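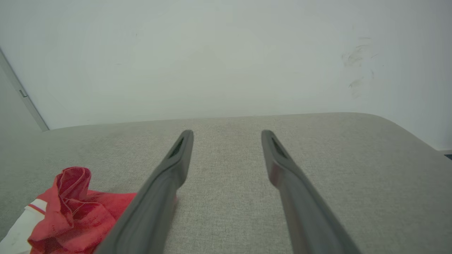
Dark gray gripper fingers and light gray fabric.

Opinion: The amateur division deserves its own day at Zanduven

The Zanduven Heritage Meeting has grown into the principal fixture of the regional falconry season. Its organizers have good reason to be satisfied with the ground, the timing system and the standard of judging. The program itself is another matter. For several seasons the amateur division has been placed in whatever hours the professional stables leave free, and the entry conditions for private owners have become steadily harder to meet. The association should give the division a full day of its own, beginning with the December meeting, and should revise the conditions before entries open.

The present arrangement has a simple origin. When the meeting moved from Wornoseck to the larger field at Zanduven, the professional classes were scheduled first and the amateur classes were fitted in afterward. This was sensible in a first season, when few private owners had yet decided whether to make the longer journey. It was never reviewed. Last season the meeting received 1085 entries across all classes, and the amateur flights were still called in the late morning, when the air over the field is warm and a young bird is easily tempted to climb and drift instead of flying straight to the lure.

Those who fly falcons over a measured course understand what this means. A gyr hybrid released at seven in the morning and the same bird released at eleven are not flying the same race. The professional stables know it, and they guard their early places with care. An owner with two birds, who has taken leave from work to attend, has no such influence over the order of flying. The published times then appear to show a wide gap in ability between the divisions. Part of that gap is real, given the hours a large stable can devote to conditioning. Part of it is the clock.

The association has replied in the past that the professional classes carry the meeting. They bring the sponsors, the larger prizes and most of the spectators, and it is reasonable that they should be flown at the best hours. This argument should be taken seriously. A meeting that cannot pay for its field will not serve any division for long. Yet a separate amateur day would take nothing from the professional program. The field is reserved for 18 days, and the schedule already contains rest days on which the course stands marked, the timing equipment is in place and the veterinary tent is open. One of those days could be given over to private owners at modest additional cost, chiefly for judges and for the evening prize presentation.

The entry conditions require equal attention. The fee of 600 for each bird is the same in both divisions, while the first prize in the amateur class is 4000, a small fraction of what is offered to the stables. A private owner who enters two birds, travels from Quezada and pays for lodging will be out of pocket even after a win. Most owners do not enter for money and would say so. Even so, a fee sets a tone, and this one suggests that the amateur entrant is expected to help pay for a meeting designed for others. A reduced fee for the first bird, with the full fee applying to each additional bird, would bring small owners back without rewarding those who enter a large string under the amateur heading.

That last point raises the question of who is an amateur. The current rule excludes anyone who earns a living by training falcons. It says nothing about an owner whose birds are trained by a paid stable and who arrives only on the morning of the flight. Such owners are welcome in the sport, and their support keeps several good trainers in work, but their birds belong in the professional classes. The meeting at Faltulov has required for some time that the person who registers an amateur bird must also swing the lure or release the bird. The test is easy to apply at the start line. Zanduven should adopt it.

Some objections can be expected from the judges, who already work long hours and may be reluctant to give up a rest day. Their concern is fair. The association could invite judges from the Wornoseck and Quezada meetings to take the amateur day, which would also give newer officials experience on a large field - something the region will need as its senior judges retire. Ring checks could be completed on the previous afternoon, as they are now for the professional finals.

A further objection is that a separate day will draw few spectators. This may be so in the first year. The amateur classes are, however, where families attend together, and where a young person is most likely to see a bird handled by somebody who learned the craft at home. Heritage meetings describe the passing on of that knowledge as their central purpose. The phrase appears in the opening pages of every program printed at Zanduven, and the timetable should be drawn up with it in mind.

The steps proposed here are limited: one day on a field already reserved, a lower fee for the first bird, and a clear rule on who handles the birds entered. They can be tried for a single season and withdrawn if they fail. The rules meeting will be held before the molt is finished, and private owners who support these changes should submit their comments to the association in writing before then.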